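Trollura learns when to try again

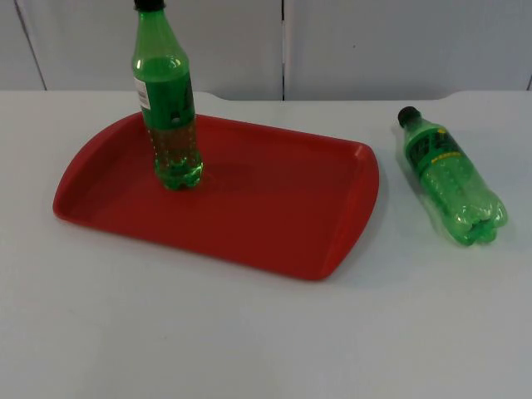

Wanting Cao and Jordan Nuttall have finished the August trials of Trollura, our method for teaching an arm to notice a failed grasp and have another go. The policy was trained on 174 demonstrations, 8 of them recoveries. The test task is loading drinks on to a tray, and the hard cases are starts like one green bottle upright on the red tray and the other on its side on the table. Over 200 runs, most of the remaining failures came from bottles lying down – the wrist turns too late. Siu-ming Kan is now collecting more recoveries for that case. The write-up will be on the Drekar group page, and comments should go to Jordan.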